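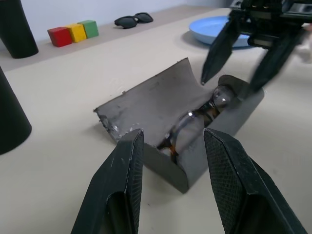

Grey coating flaking off a glasses case – repair or replace?

Asked by Lama Kanaan, 24th March

I have a grey curved case, open trough shape, with a lip along one long wall and flat ends. The coating has gone at the left end. The edge there is rough and chipped with small white flecks, and the inside has faint dark smudges and light scratches. My glasses (clear lenses, thin tortoiseshell-coloured frame) sit in it on their side.

Two questions. Can the chipped edge be sealed so it stops shedding? And will the flecks mark the lenses? They have an anti-reflective coating and I'd like to get another couple of years out of them. The case carries no maker's mark that I can find, so I don't know what the base material is.

2 answers

Selvaraj Dewan

Flecks first. Loose grit on a coated lens does the damage when you wipe it, so rinse under lukewarm tap water before any cloth touches the glass. No hot water, as heat can craze the coating.

For the edge:

1. Take the glasses out and tap the case upside down over the bin.
2. Lift anything loose with a fingernail or a wooden skewer. Stop when the remaining coating holds.
3. Wet-sand the edge with 400 grit on a small block. Feather back into the sound grey and don't touch the rest of the interior.
4. Wipe down with soapy water and let it dry overnight.
5. Brush on a thin coat of water-based clear varnish. Wait 2 hours, then a second coat.
6. Leave it 3 days before the glasses go back in. Fresh varnish can stick to plastic frames.

Test the varnish on the underside first. If the grey softens or wrinkles, leave the edge bare and sanded. For the smudges, use dish soap and a soft cloth – keep acetone and metho well away from it.

An open case with a bare interior will rub the lenses regardless. Cut a strip of microfibre to fit the channel and lay it in without glue so it can be washed.

Sajib Matubbar

I'd bin it. Mine went the same way at one end and kept going whatever I put on it. A Rulby hard case was $40 at my optometrist and it closes properly.

Comment from Lama Kanaan: Sanded and washed. The underside test was fine, so varnish is next. Will report back in April.

Contact us | © Claltow Household Help | Back to top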